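From: Hawi Nigatu
To: murnby-home list
Date: 2019-11-05
Subject: Re: [murnby-home] black laundry, and where do you all fold?

Zahira Setiawan wrote:
> Hi all, two questions for the laundry people. First, does anybody have
> a way of keeping black clothes black? Mine go a sort of tired brown
> after one summer and I'm sick of buying T-shirts.
> Second, where do you fold? We moved in October and the new place has
> no table big enough, so everything gets dumped on the couch and stays
> there until somebody wants to sit down. Slamet says fold it straight
> out of the dryer, standing up, but I end up dropping half of it.
> Zahira

Hi Zahira, and hi everybody else who has been quiet on here all fall!

Second question first, because I have opinions. The bed. Always the bed. I know Slamet is a stand-at-the-dryer man and he and I have been around this one before on the list (sorry, Slamet), but a bed is the biggest flat thing most of us own and it's at a decent height if you sit on the edge, and the best part is that you can't go to sleep until it's cleared off. The couch doesn't have that. You can ignore a couch for a week. I have.

The one rule I'd give you is make the bed first. Pull the bedspread up properly and smooth it out, or you'll be folding on top of lumps and losing socks in the sheets. I lost a sock that way for most of a year and found it when I turned the mattress.

The other thing I'd say is that a patterned bedspread is a big help with dark stuff. We used to have a navy one, plain, very handsome, and I could not find a black sock on it after sundown to save my life. The blue one with the leaves on it has some yellow and white in the print, and black things just jump out at you. Faizal laughed at me for picking bedding by how well it shows up the laundry, but he's the one who asked where I got it. (The Skuvetholm outlet, end of the rack, marked down to 65. They had a green one too but it was only in twin.)

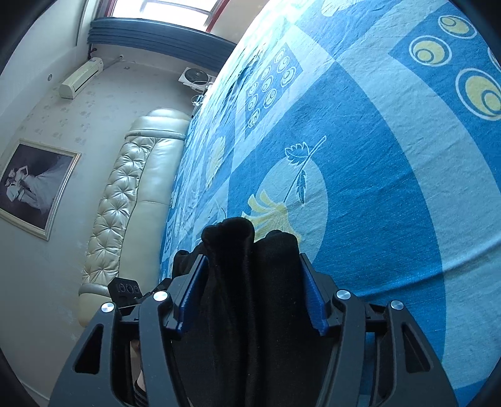 As for the blacks themselves, I do them as their own load, inside out, cold, and on the short cycle. Inside out matters most, I think. It's the rubbing that gives you that gray dusty look along the seams. I used to put in one of those dark-wash liquids, the Kushwaha one, and it was fine, but when the bottle ran out I went back to the regular stuff and used less of it, and I can't tell the difference. Maybe somebody with sharper eyes can. Yusri swears by half a cup of vinegar in the rinse. I tried it 2 times and the bathroom smelled like a salad, so I stopped.

Don't overload it! That was my big mistake for years. If the drum is packed, the soap doesn't rinse out and you get those pale streaks that look like fading, and then you wash it again and make it fade for real. Ask me how many good shirts I did that to.

And I don't put them in the dryer anymore if I can help it. I have one of those fold-up racks, and the black things go on it in the back room with the shade pulled down, because full sun does them no good at all. If you must use the dryer, low heat, and take them out while they're a tiny bit damp. A brown tinge like yours makes me suspect the sun, by the way. Were you hanging them out on the line at the old place?

One more thing about folding and then I'll stop. I do the pile in order of size, big things first — sheets, towels, pants — and leave the small stuff for last, when I'm bored and it doesn't matter if I do it badly. Anything stretchy or slippery I don't fold at all. I roll it or just bunch it up and tuck it in the drawer. Life is short and leggings don't care. My mother would faint, she ironed dish towels.

If you really want a table, Zedullow had a folding one for 99, but it takes up the whole hallway when it's open and I don't know where you'd keep it. A friend of mine paid 20 for an old card table at a yard sale and she's happy with that. It does wobble.

Let us know about the clothesline, and tell me what size bed you've got in the new place. If it's a queen you have no excuse.

Hawi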